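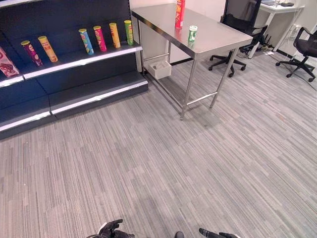

A Makico anuncia a versão 7 da Filta, com cópia de segurança das listas e dos quadros

Gandcombe, setembro – A Makico, empresa de software com sede em Gandcombe, apresenta hoje a versão 7 da Filta, a sua aplicação para organizar listas, quadros de tarefas e rotinas em telemóvel e tablet. A novidade principal é a cópia de segurança integrada, que era o pedido mais frequente dos utilizadores.

Até agora, quem mudava de aparelho devia exportar cada quadro separadamente. Com a nova versão, a aplicação guarda todos os quadros num único ficheiro, com as imagens, os sons gravados e os horários. O utilizador pode conservar este ficheiro no próprio aparelho ou enviá-lo para um computador. A reposição faz-se no menu Definições, opção «Repor quadros», e permite escolher só uma parte do conteúdo.

A Filta 7 foi testada durante nove semanas por 589 utilizadores. Os comentários recebidos levaram a duas alterações antes do lançamento: o aviso que aparece quando falta espaço no aparelho ficou mais claro, e a cópia automática pode agora ser programada para a noite.

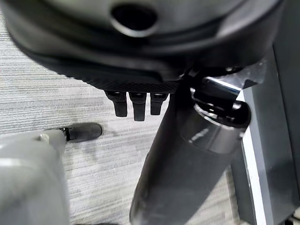
Pormenor da parte inferior de um assento preto.

A versão traz também outras melhorias. A pesquisa funciona dentro de todos os quadros ao mesmo tempo, os quadros apagados ficam 16 dias numa pasta de recuperação, e o tamanho das letras segue as definições do sistema. A interface está disponível em português, inglês, grego e espanhol.

A tradução grega e o módulo de encriptação das cópias foram desenvolvidos em colaboração com a Konstantinidis, empresa parceira da Makico desde a primeira versão da Filta. Os ficheiros de cópia podem ser protegidos com uma palavra-passe escolhida pelo utilizador. A Makico não guarda esta palavra-passe e não a pode recuperar – recomenda-se, portanto, anotá-la num lugar seguro.

Disponibilidade

A Filta 7 é uma atualização gratuita para todas as pessoas que já têm a aplicação. Para os novos utilizadores, a versão base continua sem custos e inclui a cópia manual. A cópia automática faz parte da assinatura anual, cujo preço não muda.

Antes de instalar a atualização, a Makico aconselha exportar os quadros mais importantes pelo método antigo. As cópias feitas com a versão 7 não podem ser abertas em versões anteriores.

Sobre a Makico

A Makico desenvolve aplicações de organização pessoal para famílias, escolas e pequenas equipas. A empresa publica no seu site os guias de utilização da Filta e as notas de cada versão.

Contacto para a imprensa: gabinete de comunicação da Makico, Gandcombe. O atendimento funciona nos dias úteis, a partir das 9 horas.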